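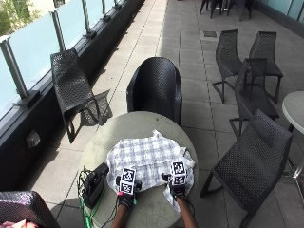

Terrace pavers, seal or leave alone?
zinash_h, 9/14/20
Looking for opinions on sealing concrete pavers. We put in 327 of them last September and I'm getting leaf stains already. The quote from Retgate was $2,840 for cleaning plus two coats, which seems high. Ours are square and gray like the ones under the round table, laid tight. I don't want a shiny finish.

kusus_yard
Leave them alone. I sealed mine and had to strip it three years later when it turned cloudy. Oxygen bleach and a stiff brush takes out leaf stains.

zinash_h
Tried that on one corner. It got lighter but didn't go away. Maybe I rinsed too soon.

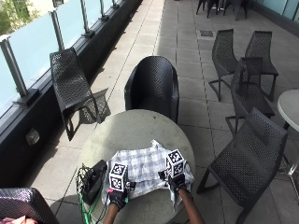
The other thing is that the low side stays green most of the winter, and I don't know if sealer helps with that or traps it.

M. Tilahun
Disagree with kusus. Cloudy means it was a film sealer or it went on damp. A penetrating sealer won't shine. I did my own for a lot less than that quote.

kusus_yard
It was penetrating. Says so on the can, which I still have.

M. Tilahun
Then it was put on too heavy. Green on the low side is drainage and no sealer will fix it. Check the slope first.

zinash_h
OK, will put a level on it this weekend.

21 comments | 1,364 views | Share
Contact us | Back to top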